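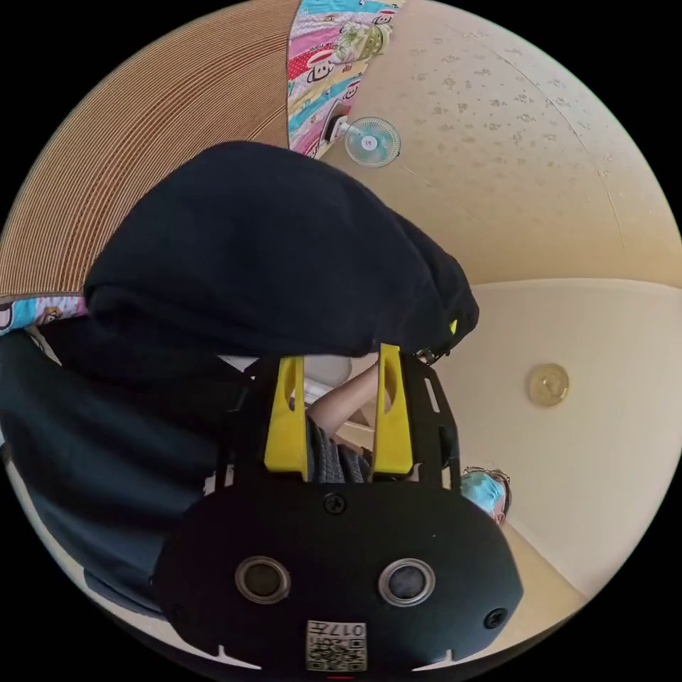 Unit 5. Hand-held data collection and the people who do it

12 min read

These notes cover the second half of the module on automation at work. The first half dealt with machines that take over a task directly. This half deals with an earlier stage, in which workers perform the task with an instrumented tool so that a machine can later be trained on the recordings. Read the Gethin case before Wednesday.

5.1 The tool and the task

A hand-held gripper replaces the worker's fingers at the point of contact. The worker holds the body of the tool and opens and closes the fingers. Cameras on the tool record what the fingers approach and touch. A record of one complete task, from first contact to release, is called an episode. Episodes are stored with a task label and an operator number, and in most setups a tool number as well, so that a calibration fault can be traced to one unit.

The tool imposes limits that a bare hand does not have. Two fingers can pinch, press and drag. They cannot roll a hem, feel for a seam or hold one layer back while another is pulled forward. A worker who folds a jacket well with both hands must learn a second method, one that the tool can carry out. That second method is what gets recorded. The first is not recorded anywhere.

Garments are a common choice of task for three reasons:

- Cloth has no fixed shape, so scripted motion fails on it.
- Everyone can judge the result by eye.
- The work exists in large volume in laundries, hotels, care homes and private homes.

Dark fabric is harder than light fabric. Folds and edges show little contrast, and the position of a layer may have to be inferred from faint highlights. Patterned cloth nearby can also confuse a system that looks for edges. Both should be present in a training set if both are present in the workplace.

5.2 Case: Gethin

Gethin is a garment care firm. It cleans, sorts, folds and returns clothing, and sends staff to clients' homes for storage and wardrobe work. Before the change, folding was paid by the hour, with a floor target of 60 items per shift for outerwear. Staff rotated between folding, tagging and packing.

In February the firm signed a contract with Ruludex to supply recorded episodes of garment handling. Ruludex provided the grippers and the upload software, called Collora. Gethin provided the people and the clothing. Collection was added to the rotation as a fourth station, with home sessions as an option for staff who wanted them.

The target was set at 200 episodes per shift. It was taken from a trial in which trained operators handled T-shirts on a clear table. It was then applied without adjustment to jackets, hooded tops and bedding. In the first weeks most operators reached the target only on days when light items were scheduled.

Points to note:

(a) Pay. Collection hours were paid at the folding rate. A bonus applied to accepted episodes above the target. Operators assigned heavy garments lost the bonus through scheduling, with no change in their own performance.

(b) Rejection. Collora rejected episodes automatically for blocked view, dropped item or excess duration. The reason was shown to the shift lead and hidden from the operator. Operators repeated the same error for days before it was passed on.

(c) Skill. Experienced folders were slower than new staff during the first two weeks. They had more habits to suppress. By the end of the second month the difference had reversed, and the experienced group had the lower rejection rate.

(d) Strain. Folding spreads the load over both hands and forearms. The gripper concentrates it in one grip and holds the wrist at a fixed angle. Complaints of thumb and wrist pain appeared first among operators who worked full shifts at the station.

(e) Ownership. The original agreement did not say whether an operator could have recordings deleted after leaving the firm.

5.3 Changes made

After the first quarter the firm and the staff representatives agreed on revised terms:

Target: separate figures by garment class. Outerwear was reduced to 50 episodes per shift.
Feedback: rejection reasons displayed to the operator at the end of each batch.
Rotation: no more than half a shift at the collection station, with the other half at folding or packing.
Deletion: home recordings removed on written request, including after the end of employment.

Output per operator fell. The accepted share rose. The two effects did not fully cancel, and Ruludex accepted a lower volume at a higher price per episode. Not every client would do so, and the case should not be read as showing that better terms pay for themselves.

5.4 What the gripper view includes

A wide-angle lens mounted near the fingers takes in much more than the fingers. In a home, it takes in walls, furnishings, bedding, and often the face of the operator or of another person present. The task needs only the garment, the fingers and the nearby surface. The remainder is incidental, but it is stored with the same care or lack of care as everything else.

Three questions should be settled before a home session:

1. Who besides the operator may enter the room, and have they agreed to be recorded?
2. Are faces blurred before upload or after it?
3. Who can open the raw file?

A face mask or glasses do not make a person anonymous. Coworkers and relatives can recognize someone from hair, clothing, posture or the room itself. Under the Gethin agreement, blurring was first done after upload, on Ruludex machines. The revised version moved it to the local computer. This added processing time at the end of each session, and the time was at first unpaid. It is now logged as working time.

5.5 Effects on jobs

Keep three effects separate in your answers.

Substitution. The trained system may later do part of the folding. At Gethin this has not happened. A pilot on flat items at the Flimgate site was ended after the system could not keep pace with the belt.

Reclassification. The same people do related work under a new title and new measures. At Gethin this was immediate. Job descriptions were rewritten before any machine was installed.

Transfer of knowledge. Methods held by workers move into a data set owned by another party. The workers keep their skill, but its scarcity may fall. Ordinary wage agreements do not address this, and hourly pay treats an hour of recording as equal to an hour of folding even though the recording can be reused without limit.

A common error in past papers is to treat the first effect as the only one. Where no jobs have been lost, students conclude that nothing has changed.

5.6 Preparation for the seminar

Write one page on the shift from a single target to targets by garment class. State who gained, who lost and what information each side had at the time the first target was set. Use the terms episode, acceptance rate and rotation as defined in these notes.

Groups covering Flimgate should also compare a belt-paced task with a self-paced one. The pilot report is in the course folder. The appendix on belt speeds is missing from the scanned copy and will be added.

3 comments
14 shares

We use cookies to keep you signed in and to measure how course pages are used. Accept all | Manage settings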